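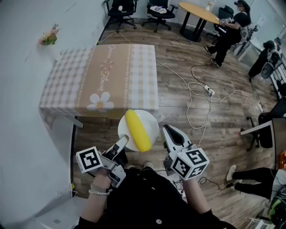

Yellow toy corn cob on a white plate.

Merkero FX Hourly - README

Contents
Hourly open, high, low and close for EURGBP, EURCHF and EURSEK, with the spread at the close of each bar. Prices are mid quotes from the Nokel feed. One file per pair per month, comma separated, UTF-8, header row included.

Columns
time - bar open, UTC
open, high, low, close - five decimals
spread - in points, integer
flag - 0 clean, 1 filled, 2 suspect

Gaps
A missing hour is filled from the previous close and flagged 1. EURSEK has 332 filled bars, EURCHF 139. Most fall in the thin hour after the New York close. Weekend hours are dropped and do not appear as filled. Bars with a spread above 899 points are flagged 2 and kept as received.

Clock change
Until release 4 the October files repeated one hour, from a local-time export at the source. Fixed by Graziella Fabbri. If you cached the old files, delete them before running the loader. 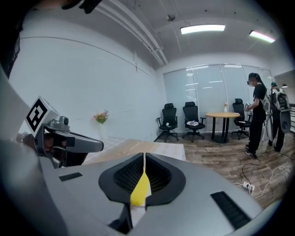

The plotting script, barbieri.py, draws each bar as a vertical stroke from low to high, with open and close as side ticks. Default window is 3000 bars. Filled bars are light gray, and suspect bars are a saturated lemon yellow. The stroke tapers upward, so the high end of a suspect bar can be picked out on a crowded chart. Set taper=0 for plain strokes.

Known issues
Warari exports use a semicolon and a decimal comma. Pass sep=";" and decimal="," or the loader reads every price as text.
EURCHF spreads before release 2 are rounded to the nearest ten points.

Use
Research and backtesting only. Quotes are indicative - do not use them to settle or value positions.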